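Golob Bakery Cafe, Woster - Counter and Carry-Out Check, July
Checked by: Nataša Vlachou
Copy to: Blagoje Dervishi (shop manager), Tineke Van Hecke (Erkbridge office)

Marks used: OK / FIX / NOT SHOWN (I was told it is done but saw no proof of it)

1. Front door and floor

1.1 Door opens fully and closes by itself - OK
1.2 Mat lies flat - FIX. Corner by the drinks fridge still curls. The last report says "replaced." If so, it was replaced with another curled mat.
1.3 Wet floor sign within reach of staff - OK
1.4 Walkway behind counter clear - OK while I stood there. Two flour tubs were moved out of it as I came in, so I would not read much into this one.

2. Hand washing

2.1 Soap and paper towels at sink - OK
2.2 Hot water reaches the tap - OK, after a long wait. I doubt anyone waits that long during the morning rush.
2.3 Hands washed between cash and food - NOT SHOWN. Daniyal Talpur told me everyone does it. I watched the counter for 20 minutes and saw tongs used properly most of the time. I did not see the sink used.

3. Display case

3.1 Glass clean, no chips - OK
3.2 Tongs for each tray - FIX. One pair was doing the work of three trays, one of them with nuts.
3.3 Allergen cards match the trays - FIX. The sesame card was in front of the plain rolls. Blagoje says a customer must have moved it. The cards are on the staff side.
3.4 Trays dated - OK

4. Outlets and small appliances

4.1 Cords in good shape - OK
4.2 Toaster crumb tray emptied - FIX. "Daily," according to the sheet. Not this day, and not the one before it either by the look of it.
4.3 Fire extinguisher tag current - OK
4.4 Cleaning sheet filled in - OK on paper. Every box for the week has the same pen, the same slant and the same initials. I have asked for times to be written in as well.

5. Carry-out bags

5.1 Stock kept off the floor - OK. Box of 600 on the second shelf, lid closed.
5.2 Bags clean and dry inside before filling - OK on those I opened
5.3 Bags free of tears before handing over - FIX. The Bristholm bags are sold to us as "extra strong." I have my doubts. See the rim on the one below, with two pieces in the bottom and hardly a heavy order.

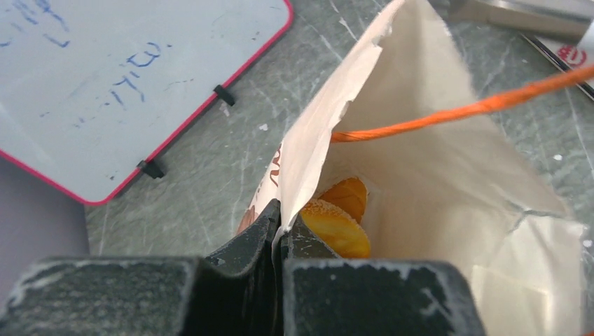
Anyone packing should run a thumb along the top edge and take a fresh bag if the paper has gone. A small tear is easy to wave off until somebody adds a jar of jam.

5.4 Handles firmly attached - OK on the ones I pulled, but I pulled them empty. The supplier's sheet gives a weight limit in grams, 4000, with no word on how it was tested. Until Erkbridge gets an answer, heavy orders go in two bags.
5.5 Food wrapped or lined before going in the bag - FIX. Nikola Vukčević says the paper is food safe, and he may be right. I asked for the certificate and was shown the invoice.
5.6 Bag stood on a clean, dry part of the counter for packing - OK
5.7 Torn bags thrown out, not put back in the box - NOT SHOWN. I found one folded back into the stack.

6. Left over from the last check

6.1 Light over the back step - FIX. Third report running.
6.2 First aid box restocked - OK, except burn gel, "on order" since spring.
6.3 Staff shown the packing steps - NOT SHOWN. There is a signed list. Two of the people on it could not tell me what the steps were.

Items 3.2, 3.3 and 5.3 to be put right before opening tomorrow. The rest within the month. Please send me photos or receipts with the reply; "done" in the margin will be marked NOT SHOWN again.

N. Vlachou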